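Ticket 1273 - Elo board creeps on tabletop, pieces shift off their squares
3 min read

Opened: 10/27/19
Product: Elo chessboard and pieces, bought from Gundano
Status: Closed, replacement parts sent

Problem as reported

The board does not stay put. Over the course of a game it creeps toward the back of the table and turns slightly, so that by the middlegame the files no longer line up with the table edge. The pieces also sit unevenly. Some rock when touched and a few have gone over without much help.

We have had the set in the Gidport room since August. It has seen a lot of use, over 1000 games by the score sheets, and for most of that time there was no trouble. The creeping started after we changed the table covering. I don't know when the rocking started. It may always have been there.

Support asked where the board lives before suggesting anything. It stays in the middle of the table, with the flowered walls on three sides. The wall print is Wikström and has nothing to do with the fault, but I was asked what else in the room was new, and it went up the same week as the covering. The back half of the tabletop has some faint smudges that I have not been able to get off.

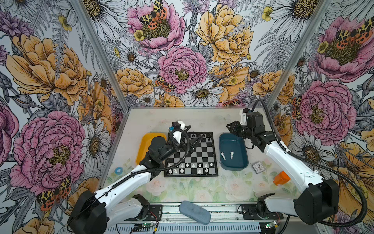

Gundano support wrote back to ask whether the smudges were there before the board started moving. Polish or cleaner residue under a board will let it slide, they said, and it can take a few washes to get rid of. They asked for the table to be cleaned with plain warm water and a drop of dish soap, nothing sprayed, and for the underside of the board to be wiped with the same cloth.

Step 1. Cleaned the tabletop and the underside of the board. Let both dry overnight. The smudges are a little lighter but still there.
Result: board still creeps, maybe less. Not fixed.

Step 2. Checked the feet. The board came with a thin rubber pad at each corner. One was missing and another was folded under itself. Flattened the folded one and pressed it back down.
Result: board sits flatter. Still turns a little if you lean on a corner.

Step 3. Swapped the missing pad for a piece of shelf liner cut to size. It was too thick and the board rocked on it. Took it out again.
Result: worse, then back to where we were.

Step 4. Laid a full sheet of the same liner under the whole board, trimmed so it does not show.
Result: no creep through three games in a row. I would call this a fix, but I would still like proper pads.
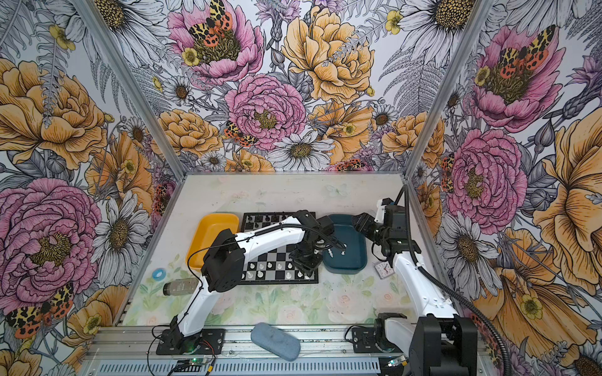 Setting up for the piece test took longer than the test. Support wanted the board in its normal playing position with everything else where we usually keep it, in case something next to the board was nudging it. I had wondered about the trays myself. There is the yellow one to the left and the dark teal one to the right, with the little clock beside the teal one, and when they are pushed in tight the board has nowhere to turn except backward. I moved both trays out a hand's width and put the clock back farther still. It made no difference to the creep, but it is easier to reach the outside files now - so the trays are staying there.

Step 5. Turned each piece over and looked at the base. The felt on most is fine. On a few it has lifted on one side, and those are the ones that rock. Pressed the felt down with white glue and left the pieces standing under a book.
Result: rocking gone on all but one or two pawns.

Step 6. Went over the pawns again up close. At least one of the cream-white ones has a chip in the rim of its base. The board has picked up scuffs and light scratches too, and some small dark specks. I ran a fingernail across the worst of the scratches and could not feel an edge, so I don't think they are catching on the felt. The file letters along the border are still readable.
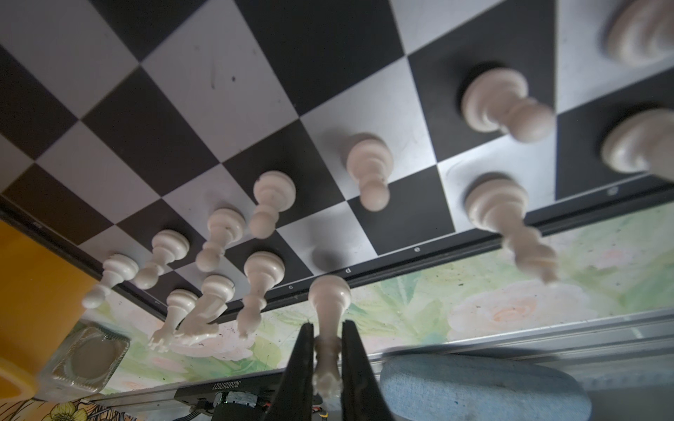 Wear on the squares is cosmetic and not covered, came the answer from support, but a chipped base is a part they will replace at any age of the set. They asked us not to fill or sand it. The new pawn goes out with a set of four corner pads, and the old pads should come off completely before the new ones go on. Any glue left behind can be rubbed away with a soft eraser.

Step 7. Parts arrived. Removed the old pads, rubbed off the glue, fitted the new ones and took away the liner sheet. Swapped the chipped pawn.
Result: no creep, no turning. The new pawn is a slightly brighter color than the others - not a complaint, just noting it.

I kept the liner sheet in the drawer under the score sheets in case the pads go again. OK to close.

Recent tickets
- Felt lifting on Elo pieces, how to reglue
- Board border letters wearing off
- Clock loses time between games
- Replacement corner pads, how to order
- Wikström wall panels, seam showing at the corner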